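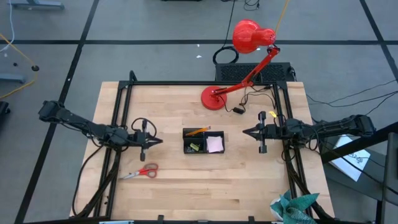

The Kumevex desk set: black organiser, red-handled scissors and red lamp on a butcher-block top.

PRESS RELEASE

Sterkalell brings the small desk back with Kumevex

Prustton, September 2022

Sterkalell, the independent stationery and desk shop in Prustton, is delighted to launch Kumevex, a small collection of everyday desk things chosen to sit together on one table and be used every day. It goes on show in the shop this month alongside a light butcher-block worktop from the joinery workshop Šimkus, and we could hardly be more pleased with how the pieces look side by side.

The collection began with a question customers kept asking us at the till. They had cleared a corner of the bedroom, or taken over one end of the kitchen table, and they wanted to know what they needed on it. Most had already bought too much. Drawers were full of pens that had dried up, and there were three pairs of scissors in the house and none where they were wanted. So we started writing lists on the backs of receipts, and the lists got shorter and shorter until they looked very much like Kumevex.

At the middle of it all is the organiser. It is black and rectangular, divided into compartments, and low enough on the desk that you can see straight over it to whatever you are working on. Paper clips go in one side and sticky notes in the other, and a pencil can simply be laid across the top when you stop for a cup of tea. We tried a number of taller organisers in the shop during the spring and kept coming back to this shape. Tall pots swallow small things. With an open tray you can see at a glance that the clips are running out.

The scissors have red handles and silver blades. They are meant to live out on the table, within reach, and the red helps enormously with that! Anyone who has hunted for a dark pair of scissors under a pile of post will know what we mean. They are for paper, string, parcel tape and the corners of stubborn envelopes. Please keep a separate pair for fabric.

Then there is the lamp, which has been the favourite in the shop by a long way. It is red all over the parts you notice, from the round base to the jointed arm and the dome shade, and it brings real cheer to a plain wooden surface. It stands at the back of the table, so the front stays clear for elbows and paper. The switch is on the black power cord, and we suggest running the cord to one side along the table where your hand can find it easily. If you write with your right hand, try the lamp on your left, and the other way round if you are left-handed, so that your own hand doesn't throw a shadow over the page.

The smaller things are just as much a part of the collection. The pencil is yellow. The sticky notes are pink, and come as a stack that drops straight into the organiser. The paper clips are plain metal ones. We spent a silly amount of time on the clips, trying coated ones and giant ones and some shaped like animals, and ended up with the sort everyone's gran had in a saucer.

Trying it out in Prustton

Before settling on the final list, we lent trial sets to 11 households around Prustton in April and asked them to use the pieces however they liked. Some were students revising for exams, some were working from home part of the week, and one family used theirs entirely for homework and party invitations. They filled in a short card for us at the end.

The cards made wonderful reading. Several people told us that having a fixed place for clips and notes meant they tidied up without really thinking about it. The lamp moved around more than we expected, turning up beside sewing machines and on a piano. A few people asked for a ruler, and we did think hard about adding one, but it was too long for the organiser and ended up lying about on the table each time. Rulers are still sold in the shop, by the window.

We also changed two things after the trial. The sticky notes were yellow to begin with and kept getting lost against pale wood, so pink took their place. And the set was going to come with a whole box of pencils, until most of the cards came back saying that one good one was plenty.

The worktop

Šimkus has been making worktops and shelves a short walk from our door for years, and it has been a joy to put our things on theirs. The top chosen for the launch is light in colour and made from strips of wood side by side, so the pattern changes a little as you look along it. It is a lovely background for black and red. The workshop takes orders for tops in other lengths, and their advice on looking after them is simple: wipe up spills straight away, use a mat under anything hot, and oil the wood when it starts to look thirsty.

You don't need a wooden top to enjoy the collection, of course. It has been just as happy on painted desks, on old school tables and on a fold-down shelf in a hallway.

Come and see it

Kumevex is on the long table at the front of the Sterkalell shop for the whole of the launch month, and visitors are warmly invited to sit down, move the lamp, use the scissors and write on the sticky notes. We have roughly 40 sets ready for the opening, with more to follow later in the autumn. Every piece can be bought by itself as well. If you already have a lamp you love, keep it.

There will be desk tidying mornings too. Bring in the contents of one drawer (just one, please, we have learned from last time) and we will help you sort it into things to keep, things to pass on and things to recycle. Each morning has places for 7 people, and booking is at the till. Spare pens that still work go to the playgroup next door, who are always glad of them.

Refills of clips, pencils and sticky notes will be kept in stock, and we plan to keep the colours the same so that a new stack of notes matches the last.

About Sterkalell

Sterkalell is an independent shop in Prustton selling stationery, lamps and small things for desks. It also mends staplers and sharpens scissors.

About Šimkus

Šimkus is a joinery workshop in Prustton making wooden worktops, shelves and tables to order.

Notes to editors

Sets can be lent for review on request at the shop, and the worktop can be seen at Šimkus by arrangement.

ENDS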